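In defence of the spanner left out

My neighbour Soon-im Maeng has a shed in Brimham that makes me feel slightly ill with envy. Every tool hangs on its own hook with its own painted outline behind it, so if the pliers go missing there's a little white ghost of pliers staring at you until you bring them home. I borrowed a spanner off her in March and I swear she stood at the window.

I tried it myself. Bought the pegboard, bought the hooks (Bremov, not cheap), gave up two evenings to tracing round things with a paint pen. It looked wonderful! Then I started mending the gate and within an hour everything I needed was lying on the bench again, and every time I hung something up I wanted it back.

So my view, for what it's worth, is that a tool belongs next to the job until the job's done. Leave the spanner lying on the thing you're working on. When you come back from your tea, or from a fortnight of ignoring it, there it is, and you know straight away where you'd got to. 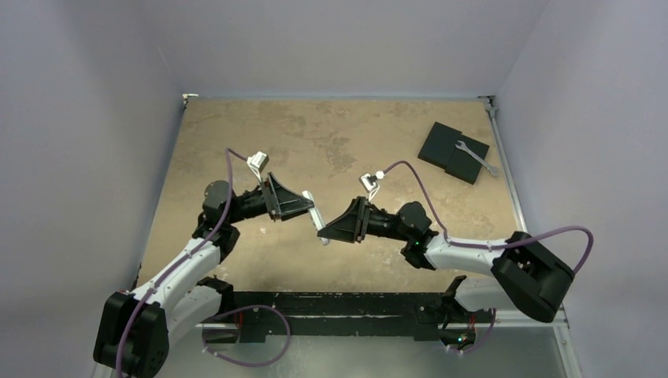

Does an open-end spanner really need a proper place of its own?

Once the job's finished, it does, but a drawer will do. I keep mine in an old biscuit tin with the Allen keys and I can lay my hand on any of them in the dark.

I know what the tidy lot will say, that a bench left like that fills up until you can't see the top of it. Fair enough, mine has. There was a bad spell with a chair from Orkorwood when I had 9 sorts of screw rolling about and ended up kneeling on one. But that was me starting a second job before finishing the first, and I don't see how hooks would have saved me.

Soon-im thinks I'm a lost cause, by the way. She puts things away between one bolt and the next, and her gate does hang straighter than mine. I've still got her spanner, too. It's on the bench, next to the hinge, and I'll take it round when the hinge is on.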